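Shona Ngata
May 12, 2026

Right, I promised a few of you a thread on the gripper comparison and I've put it off long enough. Two grippers, one arm, one conveyor, a lot of tea. Long one, sorry, mute me if you're only here for the sourdough.

18 replies · 42 likes

The contenders. First is the Flindach, a parallel gripper with big flat fingers that we've had on the arm for ages. Second is the Ortuño, which has softer fingertips and a much fancier controller, and which Nestor Quiambao has been trying to get me to try since last September. He finally just left it on my desk with a sticky note saying PLEASE.

The job is dull and I love it. Parts come down the belt, the arm picks each one up before it gets to the end and puts it down on the bench in the right cell. Small plastic housings mostly, plus a few tubes and one horrible little clip shaped like a comma. I hate the comma clip and it will come up again.

Ground rules so nobody shouts at me: same arm, same belt speed, same parts in the same mix, same person loading them (me, with a podcast on). I did 300 picks on each gripper as a warm-up and threw those numbers away, because the first day with any new gripper is mostly you finding out which cable you forgot.

I forgot the wrist camera cable. Both times.

6 replies · 31 likes

Fitting them. The Flindach goes on with four bolts and a connector you can do up with cold hands. The Ortuño has a lovely quick-change plate that clicks on in a second, but then you have to route the cable through a little clip on the side and if you don't get it in properly it rubs when the wrist turns. Ask me how I know! (I bought new cable.)

Zhuoran Ye did the mounting adapter for us and I want to say publicly that it fitted first time. I had a file in my hand ready to go and didn't need it.

Controllers next. The Flindach one is basically open, close, how wide, how hard. Four things. You send it a number and off it goes. The Ortuño controller has a web page with graphs on it, and profiles, and a thing called "gentle approach" that I left on for most of a morning before working out it was adding a pause to every single pick.

Gentle approach is off now. If you have one of these and it feels sluggish, go and look for that tick box before you write to anyone. I'd already written to someone. They were very nice about it.

11 replies · 57 likes

On to speed. The Flindach snaps shut and you can hear it from the kitchen. The Ortuño sort of sighs. For the housings I honestly couldn't care less which, they both get there in time, but for anything near the roller end the quicker close matters, as by then the part is about to go over the edge and you're chasing it.

So I moved the pick point further up the belt for both of them, which was Pacita Barredo's suggestion and she's been smug ever since. Fair enough. It cut the misses on both grippers and I should have done it in week one.

Somebody always asks so: yes, I did try slowing the belt down as well, and yes, everything gets easier, and no, we can't do that in the real cell at Ratamwood. They run at the speed they run at.

Camera stuff, for the three of you who care. It sits at the wrist looking out past the fingers. With the Flindach wide open you get a fingertip either side and a good clear gap in the middle to look through. With the Ortuño the fingertips are chunkier and they eat into that gap, and on close approach you lose the part sooner than I'd like.

Mark Anthony Aquino thinks we could tilt the camera a few degrees and get most of it back. I think he's right but it means doing the calibration again, and I've done the calibration twice this month and would like to see my family.

9 replies · 38 likes

The other camera headache is shine. A dark green belt looks like it ought to be perfect, it's plain, it's a nice contrast with pale parts, lovely. Then you put the overhead lights on and you've got a big milky patch across it. White housings going through that patch just melt away. The tubes were fine, the tubes are black.

I tried moving a light and the patch moved too (well, obviously). I tried a bit of tracing paper over the lamp and that was miles better, so there's now tracing paper held on with bulldog clips and I'm calling it a diffuser. 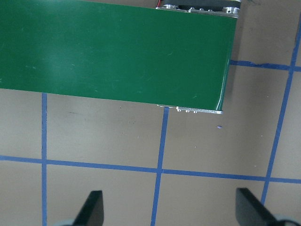 And blue painter's tape is still the best thing in the lab, I will not hear otherwise. We put the grid down so we could call out cells to each other across the room, and it ended up being how I check for drift too. Park the arm in the same pose, grab a picture, see if the lines are where they were last time. Takes a minute. Peels off again when you change your mind about the layout, and I change my mind a lot.

One warning, the ends lift. Then a part lands on a lifted bit and sits at a silly angle and you spend ages blaming the release. Rub it down with the back of a spoon every so often. There's a spoon in the toolbox now. Please stop taking the spoon.

14 replies · 96 likes

OK, numbers. On the proper run I got through 1,257 picks in total over the two grippers. 721 of those were on the Flindach, the rest on the Ortuño, and the reason they don't match is that I lost an afternoon to the cable rub. I know, I know, I'd have liked them even as well.

I'm not going to post the success rates until I've been back through the video, as my log has a column called "sort of" that I filled in far too freely. Is it a good pick if it gets there but facing the wrong way? I changed my answer to that halfway through. Pacita's going to go through them with me so it isn't just my mood deciding.

What I will say is how it felt. Housings: no difference I'd bet money on. Tubes: Ortuño, easily, the soft tips wrap a bit and the tube doesn't roll. Comma clip: Flindach, and by a mile. You want a hard flat edge you can get down alongside it, and the squashy tips just push it along the belt like a dog with a tennis ball.

Somebody in my replies asked about the third option, the Cilgate one with the suction cup in the palm. I've only had a go of it at a demo. It was fun! It picked up a crisp packet! I've no idea what it would do with a comma clip and I'd need a borrowed one for a fortnight to have an opinion. If you've got one sitting in a drawer, my messages are open.

7 replies · 29 likes

Things I'd change about the Flindach: the fingers are big. In a crowded tote they'd be a pain, and they've got corners that catch on things. You can swap them for a narrower pair but then you're back to fiddling with the grip width for every part, and I'd just got that sorted.

Things I'd change about the Ortuño: the cable clip (obviously), the tick box, and the tips pick up dust like you wouldn't believe. I was wiping them down every tea break. After a wipe they're brilliant. Before a wipe they're a bit like trying to hold a fish.

Nestor says there's a washable version of the tips. Nestor could have said that before I went through a whole box of wipes.

12 replies · 63 likes

So which one's going back on the arm? For this job, with that clip in the mix, I'm sticking with the Flindach for now. If they ever take the clip off the parts list I'd swap the same day, because the quick-change plate has spoiled me and I resent every one of those four bolts.

I've also asked Zhuoran whether we could print some thin rubbery pads for the Flindach fingers and get a bit of both. The answer was "probably", plus a sketch on the back of a delivery note, so I'm hopeful. Pads on the flat faces, bare edge left at the tip for the clip. If it works I'll put the files up.

Next up is the video review with Pacita, then the camera tilt if Mark Anthony gets his way, then the pads. I'll add to this thread when there's something to add. If you run the Ortuño with gentle approach ON and like it, do tell me what you're picking, I'm really curious. Eggs?

23 replies · 88 likes · 5 shares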